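Farlow lab opens its doors for a two-handed sorting demo

Posted 29 Apr 2020

The automation lab at Farlow held its spring open day online this year, with the main demonstration given over to a simulated humanoid sorting small parts by color. Viewers watched the simulator through a shared screen while two engineers took questions in the chat. The session was booked by 40 people, most of them from machine shops and packaging plants in the Mamwood area.

The task is plain on purpose. A red or blue cylinder is placed within reach of the robot, and the robot has to pick it up and put it in the tray of the same color. Both arms are available, each with a multi-fingered hand, and the controller decides which one to use. The trays stay where they are between trials; the starting position of the cylinder changes.

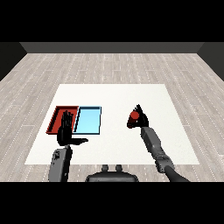

The controller, called Wutik, was trained on 2,000 recorded runs in which an operator steered the arms by hand. A further 1,610 runs were collected later to cover starting positions near the edges of the work area, where the first version tended to close its fingers too early. The lab said both sets were made in the same simulator used for the open day, with the same arm model and the same joint limits.

Several questions dealt with the choice of hand. A two-jaw gripper would do this job with far fewer joints to control, as one viewer from a bottling line pointed out. The engineers agreed, and said the hands were chosen for the tasks planned after this one, which include turning a cap and passing a part from one hand to the other. Sorting is used as the first test of any new controller version – if it fails there, the harder tasks are not run. 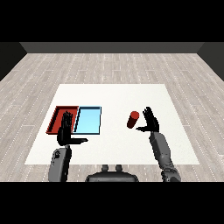

Grasp planning took up most of the second half. The approach has to bring the fingers around the part without touching it early, and a cylinder on its end is easily knocked over. The engineers stopped the simulator to talk about clearance, with the red cylinder upright at a slight tilt and the thumb of the right hand pointing toward its base across a small gap. Wutik treats a tilt of this kind as a separate case and corrects the wrist angle before closing. The correction adds time to the cycle, and the lab would like to shorten it.

Asked about the move to hardware, the lab said contact friction is the largest open item. Values in the simulator are set by hand and will need to be measured on the real finger pads. Toivonen, which is supplying the arms, has agreed to a delivery in July. Until then all testing stays in simulation, and the current test log stands at 3,601 trials.

A recording of the session and the list of questions with written answers will be sent to everyone who registered. Shops that want to suggest a part for the next round of tests can send a drawing and the part weight to the lab office at Farlow. Parts should fit in one hand and have no sharp edges.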